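Stunlow Makers Board > Framing and Display > Swapping prints in a black frame, what's your routine?

eimear_g
Thu 30 April
Okay, I finally did it. I cleared the big dark table in the back room and I'm going through all my frames one by one, because I have a stack of prints from the Tatstead fair that have been living in a drawer since December. I'm having so much fun with this! The prints look completely different once there's a black border around them.

My question is about the backs. These are the plain black rectangular ones with the light tan backing panel and the little clips along the sides. Do you open every clip before you lift the panel, or do you leave one side closed and slide it out? I've been doing one side and sliding, and I love how fast it is, but I nicked the corner of a print yesterday and now I'm second-guessing myself. 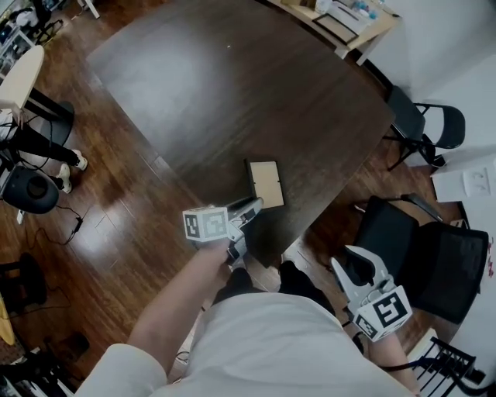 I'm also working right on the wood with no towel or anything under the glass. The table is old and has a nice grain and I'd rather not scratch it, but a towel sheds lint all over the place and then I spend the evening chasing fuzz with a paintbrush. What do you all put down?

hpomare
Open all of them. Every time. Sliding is how you get the nick, the edge of the print catches under the clip you left closed. It takes maybe a minute longer.

And yay for getting the Tatstead prints out of the drawer! Which ones did you buy?

Conall_D
Going to disagree with Hamish. If the clips are the bendy kind, each one has only so many bends in it before it snaps off. I have a frame from Skatel where I've swapped the picture every season and it's down to 4 clips. One side and slide is fine if you put a sheet of plain paper behind the print first, then the paper takes the rubbing.

hpomare
You could use turn buttons and never snap anything again, Conall. I've told you this.

Conall_D
And drill into a frame that thin? No thank you.

caoimhe.nc
For the table: shelf liner! The grippy rubbery kind, cut a bit bigger than the frame. No lint, the frame doesn't skate around while you're pushing on the clips, and you can wipe it down. I did 33 frames for the library hallway on one piece and it still looks new. That was such a good week, I'd do it again tomorrow.

eimear_g
Shelf liner, of course! I have half a roll under the sink. Hamish, I got the two harbor ones and the hare by Nic Giolla. The hare is going in the next frame and I'm a little nervous about it, so I think all the clips are getting opened for that one.

peadarc
Seconding the liner. Also do the glass last, right before you close it up. I used to clean it first and by the time I'd lined up the mat there was dust on it again — drove me up the wall.

What are you prying the clips with? I used a butter knife for years and the back of every frame I own has little gouges in it.

eimear_g
Um. A butter knife.

peadarc
Ha! Try a plastic putty knife. Flat, wide, doesn't dig in.

Conall_D
Plastic putty knife is good, I'll agree with that one. Still say slide it, with the paper.

caoimhe.nc
Eimear, please post the hare when it's up on the wall. Are you hanging the harbor ones side by side or stacked?

eimear_g
Stacked, I think, by the stairs. I've got them leaning there now and I keep walking past just to look at them.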